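Questions I get a lot

I make dresses and separates under the Wernia label, mostly for weddings, race days and the odd milestone birthday. The same questions land in my inbox every week, so I've finally typed up the answers.

Do you show at fashion week?

No, and I don't have plans to! I did one group show a few years back and spent the whole night backstage with pins in my mouth. I'd much sooner do my two open studio days a year, in autumn and again in November, where you can try things on and have a glass of something.

What sizes do you make?

Everything is cut to your measurements, so there's no size chart to squint at. You send me bust, waist, hips and height (there's a form for it) and I draft from there. Please don't round down. I can take a seam in far more easily than I can let it out.

How long does a dress take?

Allow three months for anything with sleeves or a lining. The Titis slip dress is quicker, as I've made so many of them I could do it half asleep. If your event is sooner than that, email me anyway and I'll tell you straight whether I can squeeze you in.

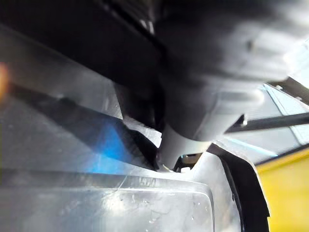 Rush jobs do cost extra, and I only take on one at a time, so if somebody has got in ahead of you I'll have to say no. Sorry! I hate doing it.

Where does the fabric come from?

Most of the silk and all of the linen comes through Bülent Kaplan, who I've been buying from since I was sewing in my mum's spare room. The heavier crepe in the Llanos jacket comes from a different supplier and the colours change every season, so if you love one, grab it.

How much should I expect to pay?

A slip dress sits at the lower end, and a full gown with a boned bodice starts at $2000. I ask for 50 per cent when you book and the rest at your last fitting. Fittings are included in the price, however many we end up needing.

Can I bring my own fabric?

Yes, if I can see a swatch first. I won't cut sequins any more, my scissors have suffered enough.

Can you copy a dress I saw on a runway?

I won't make a straight copy of another designer's work. Bring me the photo though, and tell me what you love about it. It's often one thing, a neckline or the way a sleeve falls, and we can build something of your own from there.

Do you do alterations?

On my own pieces, always. For anything else, try Stondix, who are lovely with zips and hems and much faster than me.

When can I visit?

Fridays, by appointment. The door sticks, so give it a good shove.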